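Skelmont Oiled Dining Table, Fixed Top
May 2020, by Ye-seo Bae

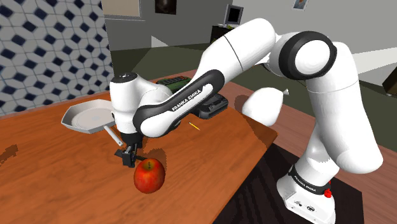 The Skelmont is a fixed-top dining table for everyday use in kitchens and dining rooms. It has no leaves, hinges or runners, and the top is finished with a hard oil, so small marks can be dealt with at home without stripping the whole surface.

The range comes in two lengths. The shorter one seats four, or six if you use both ends. The longer one seats six along the sides and one at each end, though tall chairs with arms may need a bit more room than that. Both are the same height and the same width, and both take the Bomby bench, which slides fully underneath when not in use. The bench is sold separately and has its own page.

Top and frame

The top is made from solid oak boards glued edge to edge. The boards are chosen for straightness and dryness first and for colour second, so expect some variation between one table and the next. Small closed knots are left in. Open knots are filled before oiling.

Oak moves with the seasons. The top is held to the frame with slotted brackets that allow it to widen slightly in a damp summer and shrink back once the heating goes on. Please don't swap these for plain screws. We have seen tops split along a glue line after this was done, and the guarantee doesn't cover it.

The legs bolt on from the inside with three bolts each. The spanner is in the bag with the fittings. Two people are needed to turn the table over once the legs are on, and the longer one is heavy enough that a third is welcome. Tighten the bolts again after a month.

Choice of finish

Clear: leaves the oak close to its natural colour and darkens a little in the first year.
Mösli: a pale oil with a small amount of white pigment, which slows the yellowing.
Torkurine: a warm reddish brown. It shows dust more than the other two and hides tea stains better.

Samples of all three can be posted to you on small offcuts. Look at them in the room where the table will go, in the evening as well as in daylight. Torkurine in particular looks a good deal darker under ordinary bulbs.

Looking after it

Leave the table for 7 days after delivery before putting a cloth or rubber-backed mats on it. The oil is dry to the touch when it leaves us but carries on hardening for a while.

Wipe with a damp cloth and dry straight away. A little washing-up liquid is fine. Avoid spray polish, which leaves a film that stops new oil soaking in, and avoid anything with bleach. Hot pans need a trivet. Fruit bowls and vases should have felt underneath, and cut lemons or vinegar left overnight will leave a pale ring.

To remove a ring, sand lightly along the grain with fine paper, wipe off the dust and put on a thin coat of oil. Leave it for a quarter of an hour and rub off whatever hasn't soaked in. Lay used rags out flat outdoors to dry. Oily rags left in a heap can catch fire by themselves.

A full coat once a year is enough for most homes. We suggest December, before the visitors arrive, but any time will do as long as the room is warm and you can do without the table for a night.

Sizes and delivery

Width, both lengths: 900 mm
Length, shorter table: 1,741 mm
Length, longer table: made to order, please ask
Guarantee: 3 years on the frame and glue joints

The shorter length is an odd figure left over from the first pattern, and we have kept it so that older benches still fit. Delivery is to a ground-floor room. The top will not bend round a tight hallway, so measure the doors and any turn in the stairs before ordering. Returns are accepted on unused tables in standard finishes. Tables made to order can't be returned unless faulty.

Last updated: sample postage and finish notes revised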